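小包分拣台与周转筐检查表(附意见)

检查地点:Gornby分拣间
检查日期:2022-06-05
适用范围:分拣台、台布、白色塑料筐、小包装零食及其临时存放处。后面附带检查了通道、电源和垃圾桶。
不适用:Munro仓的货架和冷柜,那边另有一张表。

结果栏写法:合格、不合格、待复查、不适用。写“待复查”的必须在意见里写清楚等什么。上一次检查是二月做的,凡是二月提过、这次还在的问题,意见开头写“遗留”。

一、进门和通道

门能完全推开,门后无堆物
结果:合格
意见:二月门后放过折叠梯,现在挪到了洗手池那边的墙角。梯子的绑带松了,顺手扣上了,下次看一眼有没有再松。

通道地面干净,无散落小包
结果:不合格
意见:靠分拣台一侧的地面捡到小包,袋子是透明的,落在浅色地砖上很不显眼。踩上去会滑,里面的东西也会碎。要求每换一筐就低头看一遍台脚周围。掉到地上的小包一律不回筐,封口完好的也不回。

通道净宽够推车通过
结果:合格
意见:空车、满车都推过一遍。满车在拐角处要先退一点再转,属于老问题,不算不合格。推车的人知道就行,新来的交接时要讲。

地垫平整,四角不翘
结果:待复查
意见:遗留。进门处地垫靠墙的一角翘起,用胶带压过,胶带边缘已经发黑。等新地垫到货后更换,到货前每天收工时用脚踩平。不要再往上加胶带,现在已经叠了好几层,反而高出一块。

灭火器可见、可取,压力指针在绿区
结果:合格
意见:挂牌上的签字格还有空位。灭火器下方的地上画了黄框,框内不准放纸箱,检查时框里是空的。

应急灯按测试键后亮
结果:合格
意见:两只都试过。门上方那只亮起来稍慢,记录在这里,下次对比。

二、分拣台

台面稳,推不晃
结果:合格
意见:双手按台边前后推了几次,没有响声。台脚的调节螺母有一只沾了胶,暂时转得动。

台面承重标识清楚
结果:不合格
意见:标识贴纸磨掉了,看不出字。平时只放小包和塑料筐,分量都轻,但临时会有人把整箱货搁上来。补一张贴纸,贴在台子正面横梁上,别再贴台面。

台边无毛刺、无开裂
结果:合格
意见:戴手套沿边摸了一圈,没有钩线。

台布平整,铺到位,不拖地
结果:合格,附意见
意见:台布是印花的,颜色较杂,透明小包落在上面不容易一眼看到。二月就有人提过换成素色布,这次再提一遍。换布之前,收台时用手掌把整块台布平着抹一遍,靠手感找漏掉的小包。抹的方向统一从里往外。

台布干净,无油点、无糖渍
结果:不合格
意见:靠近右手位置有一处黏。用湿布擦过后仍有痕迹,当天换下来送洗。备用台布放在柜子上层,只剩一块,需要补。补的时候尺寸按现在这块量,上次买大了,垂下来的边会被推车挂住。

台布下面无夹物
结果:合格
意见:掀开看过。台面和布之间以前夹过干燥剂小包,和零食小包混在一起很麻烦。掀布检查这一条以后保留,每次都做。

台面上同一时间只放一个品种
结果:不合格
意见:检查时台上有两种口味,外袋看着差不多,都是透明袋,里面都是褐色的东西。分拣的人自己分得清,换个人来就不一定了。规定改为:前一个品种收干净、筐推走以后,再拆下一个品种的外箱。确实要同时分的,中间隔一块挡板。

台面上无私人物品
结果:合格
意见:水杯都在杯架上。手机有一部放在柜顶,不在台面,不计。

三、白色塑料筐

筐口、圆角无裂纹
结果:合格
意见:每只都翻过来看过。重点看筐口的卷边和四个角,以前裂的都在角上。裂了的筐不修,直接报废,不要用透明胶带缠着继续用,胶带头翘起来会粘住小包。

底部网格无断条
结果:待复查
意见:有一只筐底部的网格发白,像是受过力,用拇指按没有断。单独放到一边,装半筐试用,再看。断条会在袋子上划出很细的口子,肉眼看不出来,要捏了才知道漏气。

网格内无碎屑
结果:不合格
意见:网格孔小,芝麻、果皮碎粒都能卡住。现在的做法是倒扣过来拍几下,拍不干净。改为先拍、再用软毛刷沿着孔的方向刷、最后擦筐口内侧。刷子专用,挂在水池边的第二个钩子上,不准拿去刷地漏。

筐内无残留标签、胶印
结果:不合格
意见:部分筐内侧有旧标签撕剩下的纸毛。先用温水泡,再用塑料刮片刮。不用刀片,也不用带香味的除胶剂。

筐体干燥后再上台
结果:合格
意见:洗过的筐都立着晾。晾筐架下层离地偏近,拖地时水会溅上去,建议拖地前先把下层的筐挪到上层。

单筐装载不超过筐口
结果:合格,附意见
意见:装到筐口以下为止,堆成尖的就会往外滑。检查时看到的几筐都没有冒尖,但筐外沿旁边常有滑落的小包,多半是往里放的时候手抬得不够高。放的动作要越过筐口再松开。

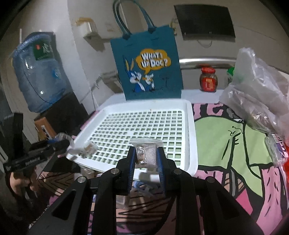 筐与筐之间留出能伸进一只手的空当,掉在缝里的小包才拿得出来。现在有些位置是筐挨着筐摆,缝里的东西要把整排筐搬开才能取,忙的时候就没人去取了,到收工时已经说不清是哪个品种掉的。先按这个间距试行,分拣台放不下就减少同时上台的筐数。

叠放时不压袋
结果:不合格
意见:两只满筐直接叠在一起,上面那只的底正好压着下面的小包。网格底会在薄袋上压出印子,脆的东西会碎。满筐不叠,需要省地方就上架。空筐可以叠,叠到5只为止,再高就会歪。

筐的编号可辨认
结果:待复查
意见:编号用油性笔写在筐的短边,洗几次就淡。已经向Jeseo那边要硬质号牌,等回复。回复之前照旧用笔补写,写在原来的位置上,不要换边。

四、小包本身

封口完整,无开缝
结果:合格
意见:抽查了Drokeo当批到货的一箱。顶部封口的压纹清楚,捏住袋身轻挤,没有漏气声。抽查后的那几包单独放,不回筐。

封口边无过长毛边
结果:合格,附意见
意见:有几包封口边剪得偏宽,往外张开,放进筐里会互相勾住,拿一包带起两包。数量不多,不退货。跟Drokeo对账的时候口头提一下。

袋身无明显折痕、破孔
结果:合格
意见:薄袋子总会有皱,皱不算问题。有白色硬折线的挑出来看,折线交叉的地方最容易穿孔。反光强的时候看不清,把袋子侧过来对着墙看,别对着灯看。

袋内无异物
结果:合格
意见:透明袋好查,逐包过手时顺便看一眼。内容物颜色深的品种要翻到背面再看一次。发现异物时整包连同外箱一起留样,外箱上的批次条不要撕。

夹取时只碰封口或袋身中部
结果:合格,附意见
意见:夹取力度以袋子不脱手为准。夹得太紧会听到内容物开裂的声音,听到就把这一包挑出来,放进“待看”盒。夹住以后不要甩,也不要在筐外抖。薄袋容易带起旁边的另一包,提起来先停一下,看清楚只有一包再移动。

夹持面清洁
结果:合格
意见:凡是碰袋子的面,开工前和换品种时各擦一次。有纹路的夹持面要顺着纹路擦,糖粉会积在沟里。擦的布和擦台面的布分开,颜色不同,别拿错。

破包处理及时
结果:不合格
意见:“待看”盒和“报废”盒挨得太近,盖子又一样,检查时“待看”盒里有已经开口的小包。开口的直接进报废,不用再看。两只盒子分到台子两头,盒盖上各贴一张大字条。

混装核对
结果:待复查
意见:本批计划分拣2000包,交接单写的是已完成近600包。对了筐号和外箱,剩余的箱数对得上,散包没有逐包点。等全部装完以后按筐称重核对,差得多再开筐。

干燥剂与食品小包分开
结果:合格
意见:外箱里的大干燥剂拆箱时就取走,放进带盖的小桶。桶盖扣好。干燥剂小包和食品小包大小接近的品种,拆箱的人要在交接单备注栏写一句。

保质期标识
结果:合格,附意见
意见:小包上不单独印日期的品种,靠外箱标签追溯,所以外箱不能先扔。装完一筐,把外箱标签剪下来放进标签袋,随筐走。有一筐的标签袋是空的,当场找到外箱补上了。再有一次就记不合格。

五、手和手套

洗手步骤牌在位
结果:合格
意见:牌子下沿被水泡起了泡,字还能看。

手套尺寸齐
结果:不合格
意见:小号用完了。手小的人戴大号,指尖空出一截,夹薄袋时会把手套头一起压进去,也容易漏掉薄袋。小号补货前,暂时安排去贴筐号和推车,不上台。

手套无破损,换戴及时
结果:合格
意见:换品种时换,碰过地面或垃圾桶盖以后换。接电话以后也要换,这一条执行得一般,检查时提醒过。

指甲、首饰
结果:合格
意见:手链一律摘掉,包括细绳的。

头发、帽子
结果:合格
意见:帽子有两种,网帽夏天戴着凉快些,但刘海会从网眼里出来,戴网帽的先用夹子把刘海固定好再戴。

六、灯光和视线

台面照度够,能看清透明袋边缘
结果:合格,附意见
意见:灯正对着台中央,袋子反光重。坐在左侧的人看筐里靠近自己的那一边比较吃力。灯罩可以转,往墙那边偏一点试过,反光轻了。转过以后用笔在灯座上做个记号,清洁灯罩时别又转回去。

灯罩完整,无裂
结果:合格
意见:灯罩上有灰,列入月清洁。擦灯罩前先撤筐,灰会落下来。

身后无强光直射
结果:待复查
意见:下午窗帘拉到一半时,光从背后照过来,自己的影子会盖在筐上。检查是在上午做的,没看到。等下午再看一次。

七、电源和线缆

台下插排固定,不落地
结果:合格
意见:插排用扎带固定在横梁上。扎带余头没剪,会刮裤脚,已经剪掉。

线缆不横过台面,不落进筐里
结果:合格,附意见
意见:台面附近的线要从台边往下走,留一点余量,别绷直。线经过筐边的时候,注意不要挂住筐口,搬筐前先用手把线拨开。线外皮沾了糖渍的用半干的布擦。

插头不松动
结果:合格
意见:逐个按过。封口机那只插头最紧,拔的时候捏插头,别拉线。

封口机断电后有冷却位
结果:合格
意见:冷却位上的隔热垫在。封口机本身不在这张表的范围,只看它放在什么地方,旁边有没有薄膜和纸。检查时旁边有一卷薄膜,已经移走。

不用的设备断电收好
结果:合格
意见:台秤用完关掉,防尘罩盖上。

八、废弃物

报废小包与普通垃圾分开
结果:合格
意见:报废小包要记数以后再丢,记在交接单背面。背面的格子快用完了,印新单时加几行。

垃圾桶有盖,脚踏可用
结果:不合格
意见:脚踏踩下去盖子只抬一半,大家就用手掀。遗留问题,二月修过一次。这次不修了,换新的。

垃圾袋不超过标线
结果:合格
意见:外箱拆下来的塑料膜占地方,先压平再进袋。

碎屑不用手扫
结果:合格
意见:台刷和小铲在侧面挂着。小铲边缘有一点卷,不影响用。

虫害检查
结果:合格
意见:墙角粘板上没有虫。粘板日期写得太小,下次更换时写大一点。零食碎屑带甜味,收工后台布一定要抖干净再铺回去,抖布在室外抖,别对着筐架抖。

九、收工检查

按下面的顺序做,做完在交接单上打勾。

台面上的散包先归筐,归不了的进“待看”盒。
满筐上架,筐口盖布。盖布要盖住四个角。
空筐拍、刷、擦,立起来晾。
移开剩余的筐,看一遍筐底压过的位置。
掀台布,看台面,手掌抹一遍。
看地面,蹲下来看,尤其是台脚内侧。
“待看”盒清空。当天的东西当天看完,不过夜。
刷子冲洗后挂回原处。
断电,关窗,最后关灯。
锁门前再看一次黄框。

对收工检查的意见:现在的问题是顺序颠倒,先扫地再抖台布,结果地上又有碎屑。检查当天看到的就是这样。已经把顺序重新打印贴在门内侧,旧的那张撕掉了。另外,盖布和台布洗完以后堆在一起,容易拿混,盖布叠成长条,台布叠成方块,分两格放。

十、不合格项汇总与处理

地面散落小包:当场清理,换筐时加看一次。由当班处理。
承重标识缺失:补贴纸。
台布黏渍:已换下送洗,备用台布需补。
多品种同台:立即执行单品种上台,挡板待做。
筐底碎屑:按拍、刷、擦三步做,刷子已到位。
旧标签残留:分批泡洗,先洗装散包的那几只。
满筐叠放:立即停止。架子不够的话向Munro仓借一组,借之前量一下门宽。
“待看”与“报废”盒位置:已分开,字条待贴。
小号手套缺货:已列入采购单。
垃圾桶脚踏:更换。

待复查项:
地垫翘角,等新垫。
发白的那只筐,半筐试用后再按一次。
筐号牌,等Jeseo回复。
下午背光,下午补看。
混装核对,装完后称重。

十一、补充意见

关于台布颜色。有意见认为印花布耐脏,换素色以后天天要洗。两种说法都记在这里。可以先在一张台子上试,备用布反正也要补,补一块素色的进来,用过再比较。试用期间按同样的方法收台,看抹布时还能摸出多少漏包,交接单上写一笔就行。

关于筐的朝向。长边朝人,还是短边朝人,目前各摆各的。长边朝人时手要伸得近一些,短边朝人时远端那一角够着费劲,小包容易堆在近处。建议统一长边朝人。左手操作的可以自己调,但筐号要朝外,推车的人要看得到。

关于两个人同时往一只筐里放。可以,但要先说好谁放哪一半。同时伸过去会碰到,袋子一碰就掉,掉下来的多半落在筐沿外面。一方的动作没有收回去之前,另一方先等。装到后半筐时改成一个人放。

关于拿起来又放下的小包。有时夹起来发现位置不对,随手放在筐外的台布上,打算等一下再拿。这种最容易漏。要么放进筐里,要么放进“待看”盒,台布上不留。忙的时候做不到,至少固定放在筐的左前角,收筐时看那一个位置。

关于Drokeo外箱。箱底的胶带很紧,有人用钥匙划,划得太深会伤到里面的袋子。拆箱刀用短刃的那把,刀刃朝自己外侧,划完立刻收回。刀有专用位置,检查时在位,刀刃没有缺口。检查表里原来没有这一条,下次加到第二部分。

关于这张表。第三部分偏长,填的人容易跳行。下次排版时把筐的检查拆成“上台前”和“装筐中”两段,收工的那几条移到单独一页,贴门上用的也用同一份,免得改了一边忘了另一边。

下次检查前要带的东西:手电、软尺、干净手套、空白交接单背页,还有一支不褪色的油性笔。

填表:Gornby分拣间当班检查
复核:待签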